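Small screens, big laughs: on the road with the village comedy film

Twelve days to shoot. No studio, one generator, and a cast that mostly turned up by bus. That's how Ludon made its last comedy, and the one before it, and going by the call sheet on the office wall it's how they'll make the next.

The company turns out cheap, loud, fast family comedies for people who watch on their phones. Landlords get tricked. Uncles come home from abroad with no money and a new accent. Audiences know whats coming and want it anyway.

Getting seen

Cinemas come last, if at all. A new title goes first to Skekura, the streaming app, then out to the travelling shows: a van, a sheet, plastic chairs. The best night so far pulled in up to 900 people, in a school field, in drizzle. The sound failed twice. People shouted the lines they knew from the clips.

Tickets are cheap and the van eats fuel, so the money is in the songs. Every film has one, usually sung by the villain, and Kultix puts it out as a single a week before. If the song catches on the film does well. If not, well, there's another film in December.

Life between takes

Actors get a day rate, lunch and a room. Rooms matter more than you'd think. Older players have it written in that they don't share, and scripts get learned there the night before, often because the pages only came at supper. One lead told us she has never had a full script before day three.
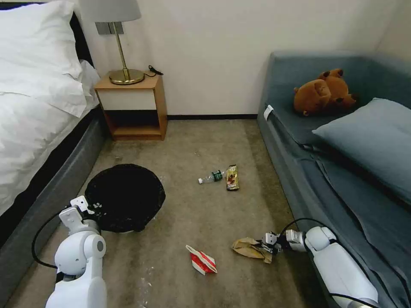

The Goodall question

Then there's Goodall, the bigger outfit, which has started signing comic actors for television. Longer contracts, proper make-up, a driver. Three of Ludons regulars have gone already and a fourth is thinking about it.

Will it hurt? Probably. The crowd follows faces, not company names. But 350 hopefuls came to the last open audition, queueing from before six, and the casting team kept 12. Some had never acted. One did the whole of a landlord's speech from an old film, word perfect, and got a bigger laugh then the original.

Shooting starts again in a fortnight. The script is half done.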